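Notebook, yard and gallops
23 Oct 2022
Caroline Laizer

Sectional timing, continued. Replaced the battery in the second beam post at the foot of the hill gallop and re-levelled both reflectors. Post spacing checked by tape at 600 m, no correction needed. Clock drift between the two posts now below what the logger can show.

Zotura worked alone, Skodimeo and Stefanou as a pair, Skodimeo leading. Ground on the slow side of good, wind across from the left. Stefanou's first trace is spoiled: the beam caught the lead horse's tail and closed the split early. Dead time on the trigger needs lengthening before the next pair goes up.

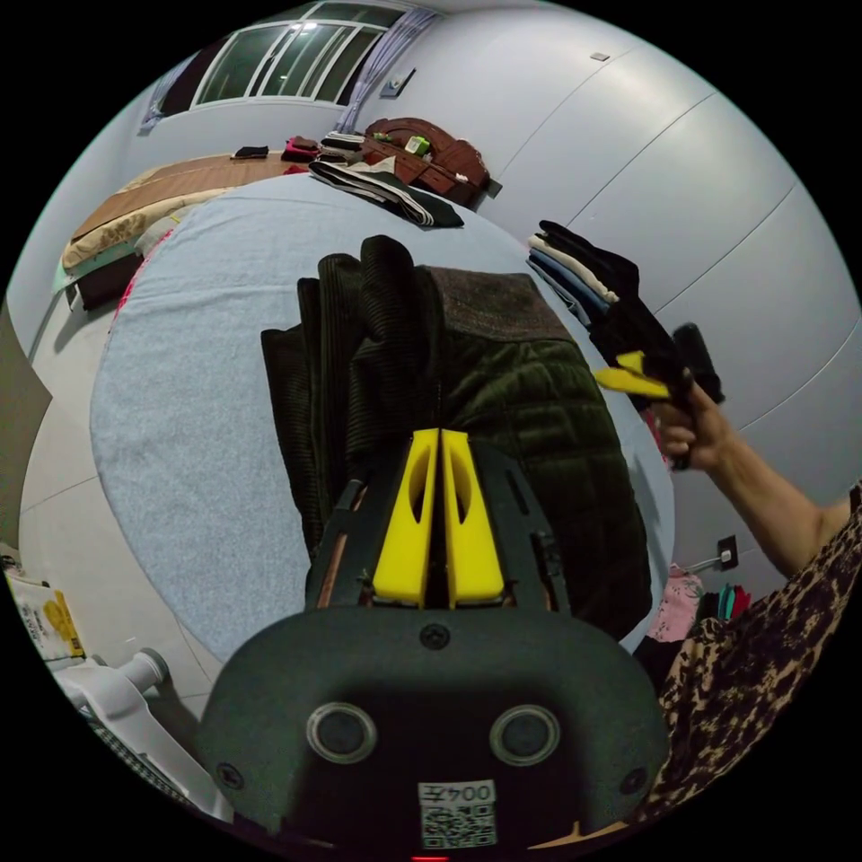
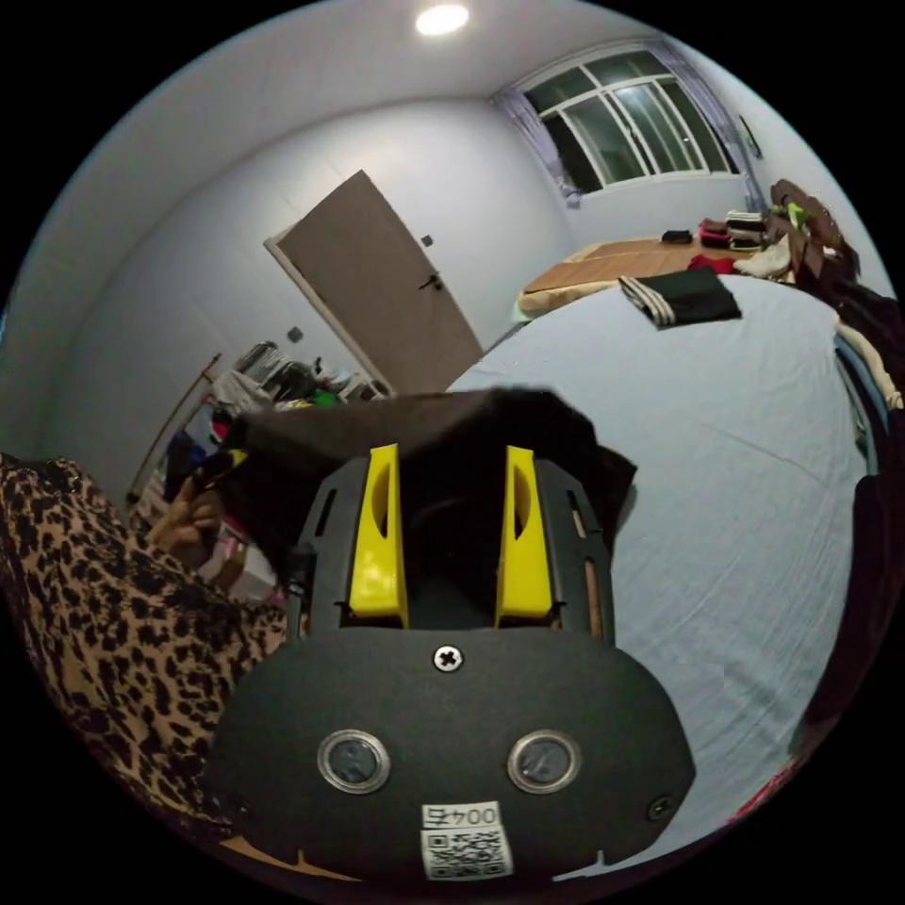
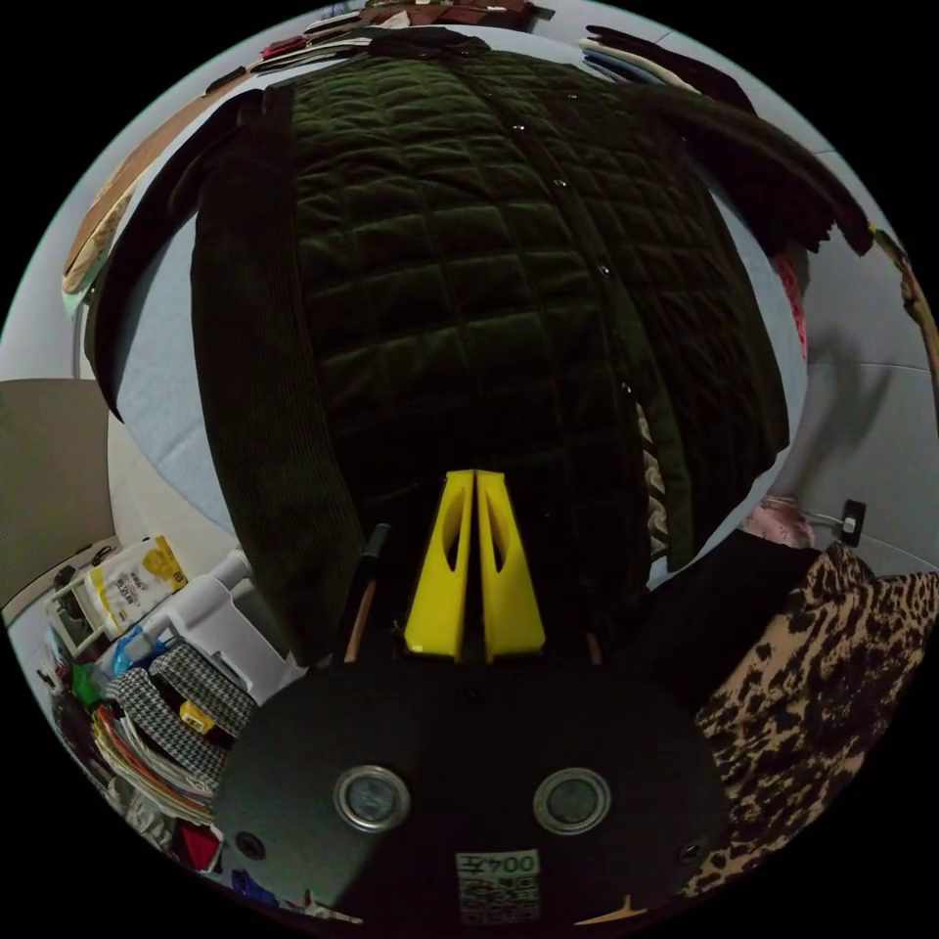
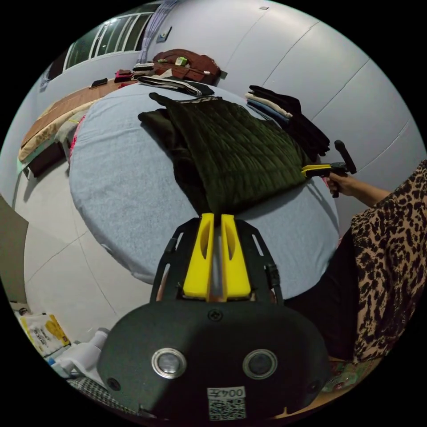

Girth sensor on Potuvo lost contact on the pull-up again, same place in the trace as last time. The electrode pad shifts when the girth slackens, and the elastic cover lets it slide. I want to try a stitched cover in its place, quilted in rough rectangles like the dark green jacket, so that each electrode sits in its own panel and cannot travel. Press studs down one side would do for closing it, as on the jacket front, provided they lie clear of the elbow. Need to check that the stitching does not rub under load; try it at walk and trot first.

Heart rate recovery for Zotura is usable. Plotted against the September piece of work, the curve falls at the same rate but starts higher. Not reading much into it until there is a second run on similar ground.

To do:
- lengthen dead time, both posts
- cut a pattern for the pad cover
- repeat Potuvo, old cover, as control
- ask for the November gallop dates

Recent entries
Beam post alignment, hill gallop
Girth sensor: contact loss on pull-up
Going stick readings against split times

Last updated by C. Laizer, control run for Potuvo added to list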